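Relatório de progresso à Fundação Prirnico
Escola de Futebol Cundwood, escalões de formação
23 de março de 2026

Começo pelo que nos deixa mais contentes: a equipa de sub-15 leva oito jogos sem perder e subiu ao segundo lugar da série. O Domínguez, que em fevereiro ainda recuperava do tornozelo, voltou a titular e marcou nos dois últimos encontros (um deles de livre, mesmo ao ângulo!). A defesa está muito mais segura a sair a jogar, coisa que no outono nos custava golos quase todas as semanas.

Entraram 18 atletas novos desde o último relatório, a maior parte para os sub-11. O treinador Yeison Tamayo passou a dividir o escalão em dois grupos e nota-se logo a diferença: mais bola para cada miúdo, menos tempo na fila. 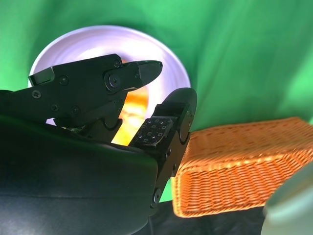
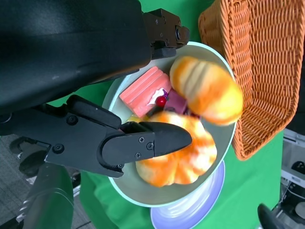 Quanto às contas, gastámos até agora 2.055 euros da verba de equipamento, em bolas, coletes e duas balizas pequenas. Ficam 600 euros para as redes do campo de treinos, cujo orçamento já pedimos. O transporte para os jogos fora continua a ser a despesa mais difícil de prever, e na próxima prestação gostaríamos de a separar do resto.

O torneio de Dircombe correu lindamente. Os sub-13 perderam a meia-final nos penáltis, depois de um empate a dois em que estiveram a ganhar até quase ao fim, e saíram aplaudidos pelas duas bancadas. Três deles já foram chamados a treinar com os mais velhos.

Falta-nos ainda um treinador de guarda-redes a tempo parcial. Temos duas conversas em curso e contamos fechar o assunto antes das férias da Páscoa. O calendário dos jogos em casa segue em separado; venham ver os miúdos quando quiserem, aos sábados de manhã há sempre bola.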